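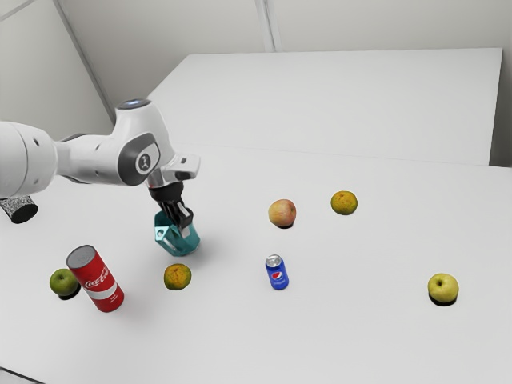 Which version of a film should an archive show when more than one survives?

The version that was first released to paying audiences should be shown as the standard one, and any later cut should be offered beside it under its own name.

That is the position the Sartori Film Archive has held in its public programs, and it is under pressure. Distributors increasingly supply a single approved master for each title, and that master is often a revision. The revision may carry the director's blessing. It may be longer, cleaner and better mixed. It is still a different film from the one that was reviewed, argued over and remembered, and an archive that allows it to take the place of the original has given up part of its job.

The case that prompted this essay is Lakutia, the science fiction feature directed by Nhàn Đồng. Most viewers under a certain age know it only in the revised edition prepared for home release by Clostis. The theatrical version has not been sold in any format since the revision appeared. When our programming office requested the film for a March season, the only file on offer was the revised one, and the paperwork described it simply as Lakutia.

What was changed

The revised edition removes the opening narration, replaces the music in the flooded station sequence and adds two scenes between the engineer and her brother. The final shot is also held longer. Several of these choices are improvements. The narration was added late at the request of the producers, it explains matters that the story makes plain within the first reel, and few people will miss it.

The music is a harder question. Khải Sầm's original score for the station sequence was thin and nervous, played on a small number of instruments, and it made the sequence feel unfinished in a way that many of us found frightening. The replacement is fuller and more conventional. Nhàn Đồng has said in program notes that she never liked the first score and had no money to replace it at the time. We have no reason to doubt her. A director's regret is useful evidence about how a film was made, and it belongs in the notes. It does not alter the fact that the thin, nervous score is the one that was heard in theaters and the one that later composers borrowed from.

The added scenes are well acted. They also answer a question about the brother that the theatrical version left open, and a good deal of what was written about the film in its first years depends on that question being open. A student who reads those reviews today and then watches the revised edition will reasonably conclude that the critics were not paying attention.

The argument from authorship

The strongest argument on the other side is that a film belongs, in the moral sense, to the person who directed it. Tâm Nghiêm made this case with care at our spring forum. Studios have cut films against the wishes of their directors for as long as there have been studios, he pointed out, and an archive that insists on the theatrical version may find itself defending the decisions of an accountant. Where a director was shut out of the editing room, he would have the restored cut shown first and the release version kept for researchers.

We take this seriously. There are films for which the release version is a ruin, and a sensible programmer will say so. But the principle becomes weak when it is applied to every revision, and most revisions are not rescues. They are second thoughts, made many years later, by people whose taste has changed and who have seen how the first version was received. Lakutia was not taken away from its director. She approved the release version, promoted it and accepted an award for it.

Film is also a shared work. The revised edition discards most of what Khải Sầm contributed and a good part of the work of the original editor, Định Vương, whose credit now appears below that of the person who recut his scenes. If authorship is the standard, those contributions deserve some protection as well, and the surest protection is to keep the version in which they can be seen and heard.

Cost, and who bears it

Clostis has told us that preparing a new transfer of the theatrical version is not justified by demand. From a commercial point of view this may be correct. The two screenings of an older print that we were able to arrange drew almost 400 people in total, a good figure for our building and a negligible one for a distributor.

We do not ask distributors to lose money on our behalf. We ask for something more modest — that the elements of the release version be kept in usable condition, that archives be allowed to make their own access copies, and that a revised edition be labeled as one wherever it is licensed. The last of these costs nothing. Maya Semaan, who manages our loans, has tried for a long time to obtain version information before a booking is confirmed, and she reports that many suppliers do not record it. They have a title, a running time and a file. If the running time differs from the one in our catalog, it falls to her to find out why.

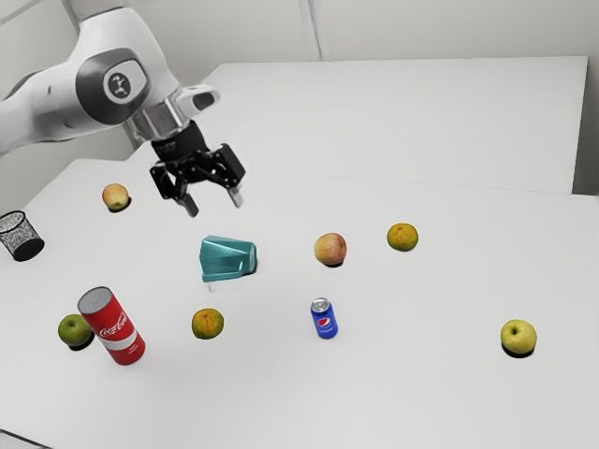 The example of Vitham

A better arrangement is possible, and the Vitham collection shows it. When that collection was deposited, its agreement required every title to be logged by version, with a separate entry for each cut, dub and censored print. The catalog now runs to 2543 entries, a number far greater than the count of individual films. One modest thriller has nine. Few visitors will ever want all nine, but a scholar studying what was removed for export can see it in an afternoon, and a programmer can state on the ticket exactly what will be on the screen.

Objections have been raised that this level of detail confuses the public. Our experience suggests otherwise. Audiences who are told they will see the release version of a film, with the revised edition to follow on Monday, understand the offer very well, and a fair number come to both.

What we propose

The archive should adopt a written rule. The first public release of a film will be its default version in our programs, our catalog and our teaching materials. Later versions will be collected with equal care and shown often. Exceptions will be made where the director was excluded from the release version, and the reasons for each exception will be printed in the program. Where the release version cannot be obtained, we will say so at the point of sale and before the screening begins.

Under such a rule Lakutia would still be shown in its revised form from time to time, and it should be. The new sound mix in the last act is excellent. The older print, meanwhile, has a scratch running through most of its fourth reel and will need work before it can be projected again, and we would ask Clostis to reconsider its answer before that work falls due.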